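Jeltik 5 review: a simulated kitchen for collecting demonstrations

I look after data collection for a small group that trains manipulation policies, and for most of this year the question has been where our examples should come from. We have one real arm and a bench. It is slow, and it needs somebody standing next to it. In November we took out a licence for Jeltik, a household simulator with a teleoperation front end, and I have now used it for long enough to say what it does well and what it doesn't.

I paid for the licence out of our normal budget. Nicanor Leiva did most of the installation and Graciela Ojeda and I did most of the driving. We also had Prapai Khamphan for the first fortnight, who had never steered an arm before, so I have some idea of how it feels to a beginner.

What you get

The package has three parts. There is the simulator itself, which builds rooms out of stock furniture and fittings. There is the recorder, which saves every camera, joint position and gripper command to one file per attempt. And there is a replay tool for going through the files afterwards, trimming them and marking them as kept or dropped. You drive with a six-axis puck or a pair of tracked handles. We tried both and stayed with the handles, a set from Navarrete that we already owned.

Setup took Nicanor most of a day. The installer is fine. The part that went slowly was matching the arm model to ours, and the manual is thin on this. It tells you which file to edit but not which way round the wrist axes go, and he got it wrong twice before the simulated arm moved like the one on the bench. If you are using one of the arms on the supplied list you can skip all of this.

Driving

The controls are good. Lag is low enough that I stopped thinking about it after the first morning, and the clutch (hold a button, move your hand back to a comfortable place, let go) works as it should. Gripper opening is on the trigger and is proportional, so you can close gently.

What takes practice is working from the wrist view. By default the large window shows the wrist camera and the outside views are small ones down the side. I swapped these at first. Graciela told me to swap them back, on the grounds that our policy only gets the wrist camera during the last part of a reach and I ought to be working from what it will see. She was right, and my attempts got better once I had stopped relying on a view the policy doesn't have. It does mean a lot of your own hardware in the way.
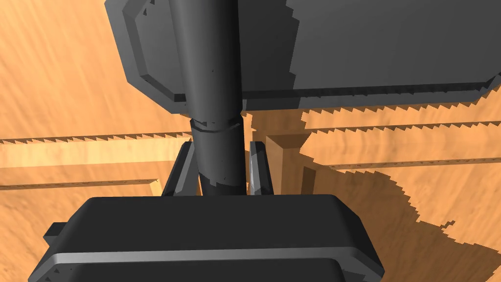
Wrist view over the wood, with the gripper across most of it.

You learn to use whatever shows around the edges. Shadows help more than I expected. The gripper's shadow on a surface is a decent guide to height, and once you have a feel for it you can come down without glancing at the side windows. The shadows are coarse, with stepped edges at the resolution we record at, and there is a setting to smooth them. We left it off because it cost us frame rate. I can't say yet whether the policy minds.

Jagged edges turn up on straight bits of geometry too, rails in particular. Régis Joly, who does our training runs, was more bothered by this than I was. His worry is that a network will happily learn a stair-stepped edge as a feature and then fail to find it on a real piece of wood. His answer is to blur and resize at random during training, and he would have preferred the simulator to do it for him. There is a basic image randomiser in the package but it only touches colour and brightness.

The rooms

There are 14 room layouts, and each can be dressed in different finishes. The finishes are the best thing about Jeltik. Wood grain is on nearly everything, in colours from a bright orange to a grey that is nearly black, and it changes from one attempt to the next if you ask it to. For our purposes variety matters more than taste. Some of the combinations are things no person would choose for their home, and I was glad to have them.

Doors and mouldings are modelled with more care than I am used to. Panels have proper bevels and trim has a profile, so an edge picks up light along its length. Cheaper simulators give you a flat slab with a picture of a door on it. That is no use if you want a policy to tell where a door stops and its surround begins.

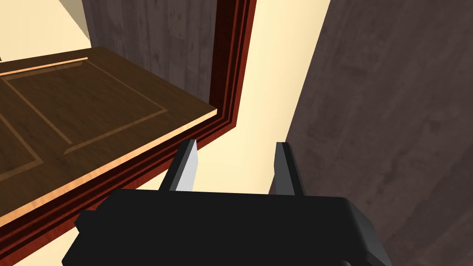
Where the rooms let you down is contact. Things look solid but the physics underneath is simpler than the picture. Curved handles are made of a few boxes, and you can feel it when a finger slides along one and catches on a corner that isn't drawn. Hinges are all equally stiff unless you edit them one at a time. I would like a slider for this, with a spread, so that one door is heavy and the next is light. I wrote to support to ask and got a polite reply saying it was being looked at.

Another complaint is that the start position of the arm hardly varies. Out of the box it begins each attempt within a very small region, and a policy trained on that will be lost the moment it starts from anywhere else. You can widen the region in the settings and you should do so before recording anything. We did our first batch without noticing and most of it has gone to one side.

Recording and replay

The recorder is dull and reliable, and I have nothing bad to say about it. Over the period of this review we saved 574 attempts and lost none to crashes. Files are a sensible size. Camera and joint streams line up properly, which I checked by stepping through a handful of them slowly against the gripper commands.

Replay is weaker. Trimming works, but there is no way to mark a stretch in the middle of an attempt as bad, only to cut from either end. If I fumble, back off and try again, I would like to keep the recovery and flag the fumble. At the moment you keep the lot or drop the lot. Fatima Ojo wrote us a short script that adds notes to the file by timestamp, and we use that instead.

The search is poor as well. You can filter by room and by operator but not by task result, so finding the failures means opening them. Please record your failures, by the way. We keep ours, and Régis uses them to train the part that decides whether an attempt has gone well.

Compared with Bivunero

We had Bivunero on trial before this. It is cheaper and its contact is better: things slide and stick more or less as they do on our bench. Its rooms are plain, though, and you have to build any variety yourself. If your task is one fixed object in one fixed place, I would go for Bivunero. We want a policy that copes with kitchens it hasn't seen, so the finishes and layouts in Jeltik won.

We also considered Pritness, which sells recorded attempts by the hour instead of software. I ruled it out because we couldn't choose the arm.

How tiring it is

I manage 45 minutes before my attempts get sloppy. Prapai lasted longer from the start, and by the end of the first week was producing cleaner files than mine. A beginner can be useful in a couple of days, provided someone sits with them for the first session and watches the replays together. The built-in tutorial covers the buttons and nothing about technique.

Two things we settled on that may save you time. Make a short pause before closing the gripper, the same length each time if you can, as it makes the files much easier to trim. And agree between operators which side you approach from. Graciela and I had been coming at the same rail from opposite sides, and the first policy we trained went down the middle and touched nothing.

Would I buy it again

Yes, for the rooms and the recorder. I would want the contact improved before the next renewal, and a replay tool that lets me mark the middle of a file. Our target is 600 kept attempts on the present set of tasks, with the wider start region, and then Régis will run the policy on the real arm. I'll add a note at the bottom of this page when he has.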